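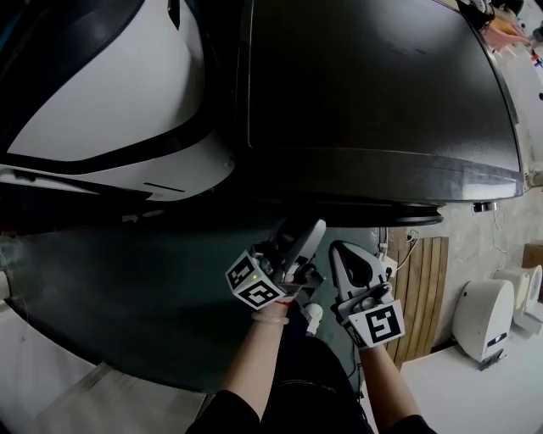 Projet de semestre : travailler sous un rebord
Rapport intermédiaire, atelier Imberg
Lundi 29 novembre

1. Point de départ

Le sujet distribué en octobre tenait sur une ligne : « Choisissez un objet que l'on regarde d'en haut et que l'on entretient d'en bas. » Notre groupe a choisi les grands habillages brillants, ceux dont la face visible est dessinée avec amour et la face inférieure par quelqu'un qui avait un train à prendre. Le blanc laqué et le noir brillant y sont presque obligatoires. Le dessous, lui, n'a pas de style connu.

La question retenue est donc modeste : que demande-t-on aux bras, au cou et à la patience d'une personne assise qui doit atteindre le bord inférieur d'un panneau courbe ? Nous pensions y consacrer une semaine. Le présent rapport est intermédiaire, ce qui donne une idée de la suite.

2. Le poste

L'habillage étudié associe une coque blanche bombée, bordée de noir, et un panneau noir brillant dont le bas s'arrondit. Sous le panneau dépasse une lèvre sombre, à laquelle nous avons consacré l'essentiel de nos discussions. Elle fait de l'ombre exactement là où l'on voudrait voir clair. Dans le premier croquis de Hinata Kudo, elle s'appelait « détail à préciser ». Elle occupe maintenant tout un chapitre.

On travaille assis, mains levées, coudes sans appui. Les manches sombres se sont révélées un mauvais choix : elles se reflètent dans le noir brillant et compliquent la lecture de la courbe. Personne dans le groupe ne possédait de manches d'une autre couleur. Nous notons ce point comme une contrainte du milieu étudiant.

3. Déroulement

Chaque séance dure 40 minutes, pause comprise. Il y en a eu quatre. La consigne est de suivre le bord inférieur de gauche à droite, de s'arrêter dès que la position devient pénible et de dire à voix haute pourquoi. Cette dernière partie a produit un matériau abondant, dont une fraction seulement peut figurer dans un rapport noté.

Séance 1. Tout le monde se penche. Se pencher ne sert à rien, puisque la courbe cache le bord quelle que soit la bonne volonté du cou. On finit par travailler au toucher en regardant ailleurs, avec l'air concentré de celui qui cherche ses clés au fond d'un sac.

Séance 2. Siège abaissé. Le regard passe enfin sous la lèvre, mais les bras montent d'autant et fatiguent plus vite. Nous avons gagné en visibilité ce que nous avons perdu en épaules.

Séance 3. Siège abaissé et léger décalage vers la droite. C'est la position la mieux notée. Elle oblige à tourner le buste, défaut que les participants n'ont signalé que le lendemain.

Séance 4. Annulée à mi-parcours pour cause de désaccord sur le mot « pénible ». Nous l'avons tout de même comptée.

4. Ce que disent les fiches

Sur presque 50 remarques recueillies, la plupart concernent la lumière. L'effort vient ensuite, puis la peur de rayer la surface. Cette peur nous a surpris. Elle ralentit les gestes plus sûrement que la fatigue : devant une surface mate, les mêmes personnes posent la main sans réfléchir ; devant du brillant, elles demandent la permission.

Nous avions prévu de comparer deux solutions d'éclairage, baptisées Urico et Bolitz par un membre du groupe qui refuse encore d'expliquer pourquoi. Urico est une réglette posée au sol, orientée vers le haut. Bolitz se porte au poignet. Seule Urico existe à ce jour. Bolitz existe surtout dans le calendrier.

5. Limites

Trois participants, tous membres du groupe, tous pressés de rentrer. Un seul habillage. Des angles relevés à l'œil, avec une assurance variable. Le tuteur nous a fait remarquer que le titre initial, « Ergonomie universelle de la face inférieure », promettait un peu trop - il a été corrigé.

6. Suite

- Fabriquer Bolitz, ou cesser d'en parler.
- Refaire la séance 4 avec une définition écrite de « pénible ».
- Tester le gabarit Wada, une simple bande de carton découpée selon la courbe de la lèvre, pour guider la main sans la regarder.
- Emprunter des manches claires.

La maquette du gabarit est commencée. Le carton se plie dans le mauvais sens.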